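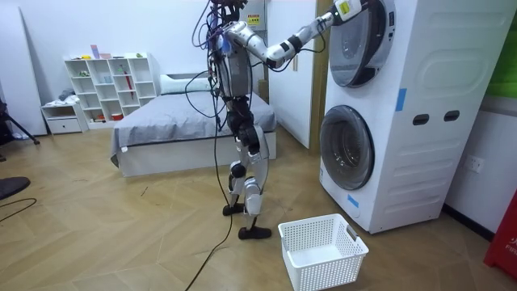 4. Scheduling a Blog Tour in Silto

Use a tour when you want several book blogs to post about one title on set days. You need a publisher account and at least one title with its cover and blurb already loaded.

1. Open the title and click Tours, then New Tour.

2. Enter the first and last day. A tour can run for up to 95 days, but all stops must fall inside the dates you enter.

3. Click Add Stop for each blog. Type the blog's address and choose Extract, Review, Interview or Giveaway.

4. For an extract stop, paste the text into the box. The limit is 785 words. Silto counts the chapter heading as part of the text.

Caution: Two stops cannot share the same extract. If you paste a passage that is already in use, the second stop stays in Draft and the blogger is not notified. 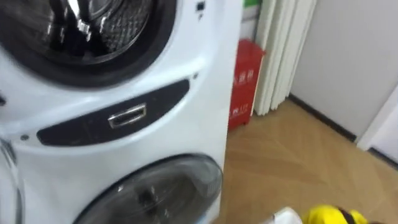

5. Click Send Invitations. Each blogger gets a link to accept or decline. Unanswered invitations stay open until you withdraw them.

6. When all stops show Accepted, click Publish Banner. The banner lists the blogs in date order and can be saved for print or web.

4.1 Changing a Stop

Select the stop and click Move. You can move a stop up to 2 days before it runs. After that, contact the blogger directly and mark the stop Canceled.

Note: Tours imported from Kalance keep their old dates but lose their extract text. Paste it in again before you send invitations.

4.2 Review Copies

Silto can send up to 100 digital review copies per tour. Print copies are not handled here. See Section 5, Mailing Lists.

Last revised February 2025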